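Clubs > Wasau Robot Club > How we teach an arm to pick up a block

At Wasau Robot Club we practise on a computer before we touch a real arm. The program we use is called Filell. It draws a room, a table, some blocks and a yellow robot, and it works out how things fall and bump. If the robot knocks something over, we press reset.

The job this term is called Pelupessy. The robot has to find a block with a number on it, pick it up and put it down in another spot. It gets 60 seconds.

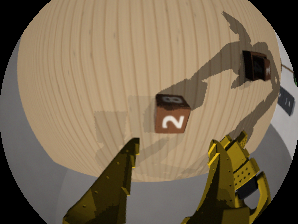

A robot doesn't know what a block is. It gets a picture made of tiny coloured squares called pixels, and our program looks for brown ones with a white shape in the middle. Shadows are a problem because they make the brown look darker. In May one team lost a whole afternoon to that.

Once the program has found the block, it has to decide where the fingers should go. If they close too early they push the block away. If the block is turned, the hand should turn too.
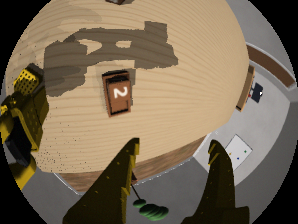
Each team writes its own list of steps. A short one might be: look, move over the block, go down, close, lift. The list looks easy, but "go down" needs a number, and a wrong number can send the fingers into the table.
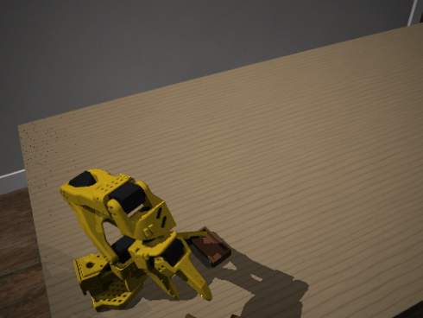
The yellow hand over the table, with a small brown block near one fingertip.

We then run the list again and again with the block in a new place each time. A team can do up to 600 tries in one evening, as the computer can run them faster than real life. Write down which ones fail. Those are the ones to look at first.

Our club leader, Jaanus Dambrauskienė, asks for 25 good tries in a row before a team moves on to Cuter, the club's real arm.

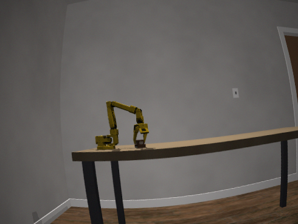
Cuter is slower and its joints are a bit stiff, so the numbers need changing again. Teams will show their work on June 23, 2018. Bring your notebook and your list of steps.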